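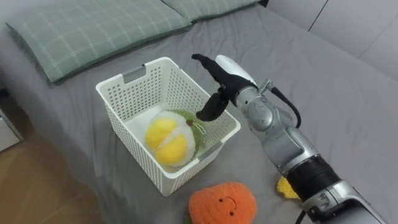

What the Open Day Got Right

Stitdale opened its doors on a Friday in January and let anyone in who had signed up. I went because the building is 7 miles from my house and because I have written about home robots several times without standing next to one. The organizers had room for 200 visitors.

The ground floor was laid out as small rooms, each with one job going on. A bedroom had toys and a basket on the bed, and the arm was working at tidying. A kitchen corner had cups and a drying rack. The room in the back was for folding towels. There was no stage, no music and no host with a headset. Staff from Dirketti, which builds the control software, stood off to the side and answered when spoken to.

My opinion, after a long afternoon there, is that this is how such machines should be shown to the public, and that most companies will keep doing it the other way.

I spent most of my time at the bedroom. A soft toy is a harder thing to pick up than it looks. It has no flat sides. It gives when you squeeze it, and one toy is nothing like the next. The orange one with the smiling face is a chunky knit, and the one in the basket is a big plush fruit with two yellow lobes. A factory arm that lifts the same metal part all day never has to deal with that. Anyone who has cleaned up after a small child deals with it every evening and doesn't think of it as a skill.

The arm was slow. It missed twice while I was watching, backed off and tried again. A man next to me said he could have cleared the bed in the time it took to pick up one toy, and he was right. He also stayed for the next three tries, and so did I.

The staff did not hurry it along or talk over the misses. When I asked how often it fails, I got a number. Out of 800 recorded attempts on this bed, with this set of toys, it had dropped or missed 40. I asked what happens with a different bed. The answer was that the number gets worse, and that they had not run enough tries to say by how much. I would trust that answer over any short film with a piano on it.

Compare the Mumside event I attended last year. That one had a large screen, a countdown and a robot that set a table without a single mistake. We stood behind a rope. Questions were taken on cards and sorted before they were read out. Maybe the machine was every bit as good as it looked. I left with no way of telling, and I have not been able to write anything useful about it since.

There is a fair argument against the Stitdale approach. People who see a robot miss a stuffed toy may go home and say the whole field is a waste of money. I heard a little of that in the parking lot. Companies need buyers and investors, and a clumsy afternoon does not help with either. I understand why a sales team would rather have the rope and the screen.

But the buyers matter more to me than the sales team does. If these arms are going to be sold for homes, the people paying for them should know ahead of time what they can pick up, how long it takes and what ends up on the floor. A family that expects a fast helper and gets a slow one will put it in the garage.

I have two complaints. The first is that nothing was said about price, even in general terms, and the Dirketti people would not be drawn on it. The second is that visitors could not bring their own objects. Put a sock, a phone charger and a half-empty bag of chips on that bed and I think the afternoon gets a lot more interesting – and probably a lot slower.

The next open day is supposed to be at the Tanner building across the road, with more rooms. I have asked if I can bring the sock.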